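Making the Bed Count: our textiles and home project report
Houda El Sherbiny, with Amr El Fassi and Haruna Sekiguchi

When our tutor, Mr Radwan, said we could pick any household job for our project, I think he expected cooking. We went for the bedroom instead. The question was simple enough: how do people in Lorkstead get from a messy bed with clothes on it to a tidy one, and what makes them give up halfway? I chose it mostly out of guilt (my own bed is a second wardrobe, ask my brother Hicham!).

We started in April with a short paper survey. We handed it out at the Lerkik building and at the library, and 68 people filled it in, which was far more than we had hoped for. Most of them said the same thing in different words. The bed is where clean clothes land, because it's the biggest flat thing in the house, and then bedtime comes and the whole lot gets shoved on to a chair. One person wrote "the chair has been full for years" and underlined it twice.

After that we did home visits, 8 of them in all. Amr timed the folding, Haruna wrote down the order people did things in, and I mainly chatted and tried not to join in. We had a rule that nobody was allowed to tidy before we arrived. I'm fairly sure Amr's aunt cheated.

The thing I hadn't thought about before was how much the bedcover matters. On a plain, smooth cover people could spread a shirt out and it stayed where they put it. A puckered quilt is a different matter – the surface is all little hills, and sleeves seem to end up wherever they like. Pattern made a difference as well. Pale socks on a polka dot cover got missed again and again, but something bold and stripy was always picked up early.
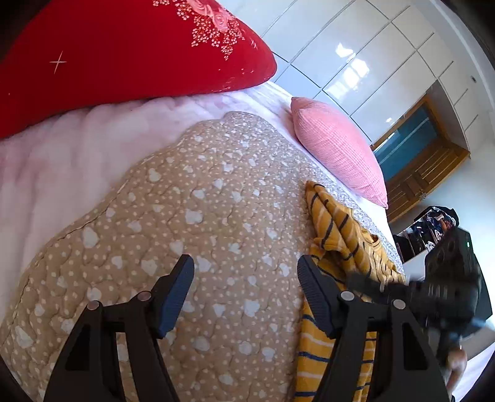
Should you fold clothes on top of a quilt or clear the bed first?
Folding on the quilt is fine for thick things like jumpers and towels, but thin tops come out neater if you pull the cover flat first or use a table.

We tested that ourselves with a pile of T-shirts, taking turns on a puffy quilt and then on the desk in Haruna's room. The desk won for neatness every time. The quilt won for comfort, and I'd still choose it, since I can sit down in the middle of the job and moan. Stripes turned out to be a real help here. If the lines at the hem match up, the fold is straight, and if they don't you can see it from the door.

Now for what went wrong. We lost 2 of the timing sheets, so the folding times in our table don't cover every home. I also forgot to ask who usually does the washing in each house, and Mr Radwan quite rightly pointed out that it probably changes everything. Next time I'd put it at the top of the survey.

If we carried on, I'd like to look at pillows. People moved them three or four times during one tidy, on to the floor, back on the bed, off again, and none of them noticed they were doing it. Haruna thinks a basket at the end of the bed would sort it out. Amr thinks fewer pillows. We're still arguing.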